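Jugah 600 Little Watering Can, Light Blue

In stock at our Gilport shop and online

I've been wanting to carry a decent small watering can for ages, and the Jugah 600 is the one I finally settled on. It's the can I use on my own succulents at home (I have far too many of them, don't ask), and it's been on my windowsill for a good while now, so I feel pretty safe telling you about it!

The 600 is for 600 ml, filled right up to the top. I never fill it that far. I go to the 400 line on the inside, and at that point it's easy to tip with one hand and it doesn't slop when you walk across the room. If you've got ferns or a big thirsty peace lily you'll be back and forth to the sink a lot, and I'd steer you to the larger Jugah cans instead. For little pots it's just right.

What I love is the spout. It's long and thin, so you can get it in under the leaves and put the water on the soil where you want it. Rosette succulents are fussy about that. If water sits in the middle of the rosette it can rot, and I lost a really lovely one that way with my old can, which basically had one setting and that was flood. With this one you get a slow, thin stream and you can stop it when you like.

The handle is dark navy and the body is light blue. I thought about ordering the green as well but Dirkow, who supply us, only had the blue in this size, and I'm glad because it looks so nice next to white pots. You can write on it with a marker too. Mine has the feeding schedule on it.

Details

Capacity: 600 ml
Empty weight: 320 g
Body color: light blue
Handle color: dark navy
Removable rose: no
Use: indoors, or a covered porch
Care: rinse and let it drain upside down, no dishwasher

A few things people ask me in the shop. Yes, you can put liquid feed in it, just rinse it out after. No, it doesn't come with a sprinkler head, and I don't know of one that fits. And please don't leave it out over winter with water in it, one of my customers in Carnton did and it split right down the seam.

How often should you water? I can't give you one answer for every plant, but in summer mine get a drink when the soil is dry all the way down, and in winter I leave them alone for weeks. Tip out whatever's left in the saucer after 30 minutes or so they don't sit in it.
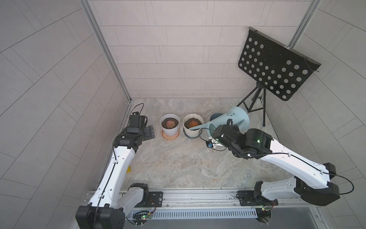

The light blue can with two reddish rosette succulents in white pots. Plants, pots and saucers not included.

If you like the look of the saucers, we have the round ones in a terracotta color and in dark gray, and they're listed on the pots page. I mix them up at home.

Shipping and pickup

Orders placed before noon go out the same day, except on Friday, when I close early and they leave with the next pickup. The can travels in its own box with paper stuffed around the spout. If yours turns up cracked, send me a photo and I'll get another one out to you. Local pickup in Gilport is free, just choose it at checkout and come to the side door.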